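Feeding Routine for a Shared Pet Station
Project report, Fallano unit, Haverford
Feb 13, 2021

1. Purpose

The aim was to write down one feeding routine that everybody in a shared apartment could follow the same way. Before the project, food and water were given by whoever was home, and two people sometimes filled the same bowl. The report covers the setup, the filling steps and storage.

2. Setup

We used a double bowl, so food and water stay in one place. Dry food was kept in a clear plastic container with a latching lid. Water came from a plastic jug with a turquoise lid. Both fit on the wood-grain top by the wall, and we did all the filling there. The bowl goes down on the floor only when both sides are filled.

Food is poured straight from the container, with the other hand on the bowl. 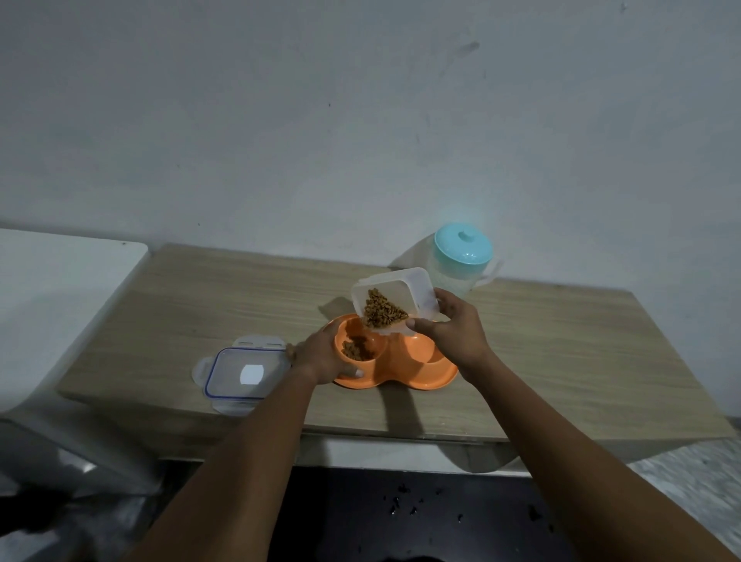

We first tried a scoop from the Beltetti kit. It was more exact, but it kept getting lost, and two of the 8 trial feedings were late while someone looked for it. Pouring was faster. The drawback is that the kibble slides all at once if the container is tipped too far. We wrote "tilt slowly" on the instruction sheet.

3. Water

Water goes in the second side, after the food. It should stay shallow so that it does not spill when the bowl is carried. One hand stays on the food side during pouring.

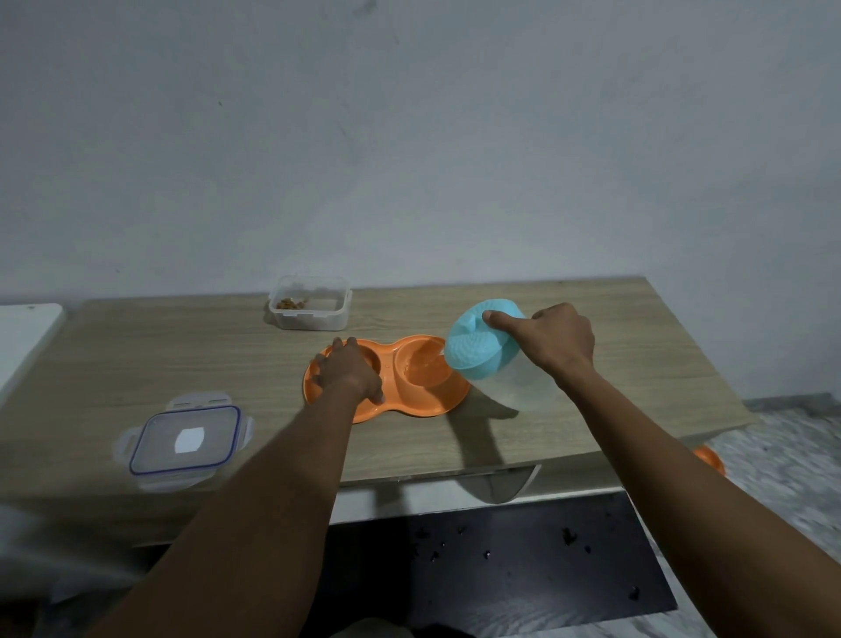

In the first draft of the sheet, water came before food. We changed the order after three spills, all of them when the bowl was turned around on the counter to reach the other side. The Ivlow course handout on animal care also asks for fresh water at each feeding, so old water is poured out and not topped up.

4. Closing and storage

The lid goes back on the food container as soon as the bowl is on the floor. All the tabs must be pressed down.

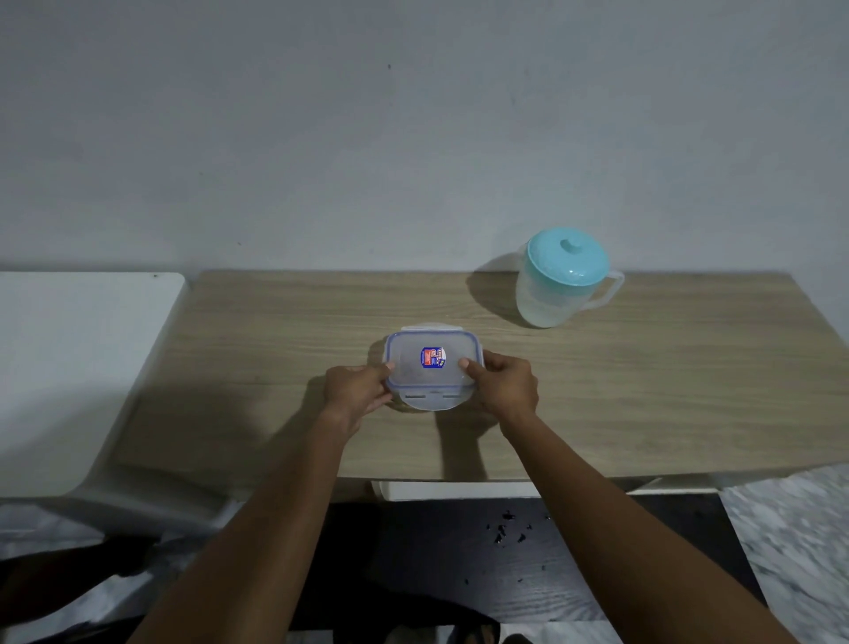
Figure 3. Food container with its lid on, water pitcher behind.

5. Remaining work

The sheet does not say who refills the container when it runs low. We plan to add this in March.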